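Ticket 1322 – Grinder at Kildale shop, doses all over the place
Opened by: Naima Tazi
Assigned to: Mostafa Bouzid
Status: Open, waiting on site
February 23, 2020

Naima Tazi wrote:
The grinder at Kildale is giving us a different dose every time we press the button. Same beans, same setting. Alfredo reckons it's the new batch from Brovcombe and wants to send the lot back. I'm not convinced. We've had that batch at the Mansour counter as well and the grinder there hasn't missed a beat.

Mostafa Bouzid wrote:
Have you done the recalibration in the Rinari manual, page 6? That normally fixes it.

Naima Tazi wrote:
Done it twice. It said "calibration complete" both times and then went straight back to being wrong. I don't put much faith in a message that comes up whether or not anything has changed. I also turned it off at the wall overnight, as your phone line suggested, and that did nothing either.

Mostafa Bouzid wrote:
The dose is timed, so anything that slows the feed will throw it off. Could be old grounds packed in the chute, could be the hopper gate not opening all the way. Please empty the hopper, brush out the chute and weigh a few doses with beans put in by hand. Leave the hopper off while you do it.

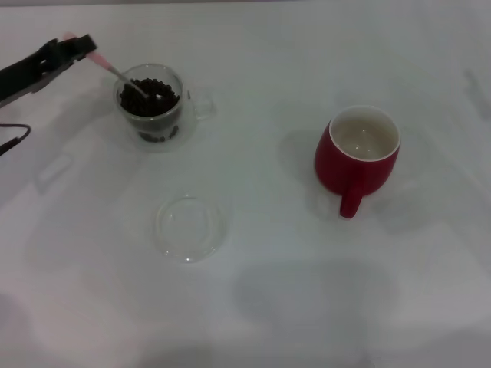 Alfredo Manalastas wrote:
Did the hand-fed test after close. Doses came out much closer together, though still a bit light. Brushed the chute first and got a fair wad of old grounds out of it. So we changed two things at once and now can't say which one helped. My fault.

I still think the beans are oilier than the last lot. Happy to be proved wrong.

Mostafa Bouzid wrote:
Good result. I'd say the chute was the culprit. OK to close?

Naima Tazi wrote:
No. We were told it was the chute in November and the ticket was closed the same afternoon. Please put the hopper back on, run it through a morning and then we'll talk. And can someone look at the gate? It feels stiff to me – Vanderleia says it always has, but she's only ever used that one.

Mostafa Bouzid wrote:
Fair enough. Leaving it open. I'll send a new gate, part 83, with the next delivery. Don't fit it until you've run the morning test with the old one, so that we only change one thing this time.

Vanderleia Leite wrote:
Hopper is back on. I'm opening tomorrow and will weigh every dose until the rush starts.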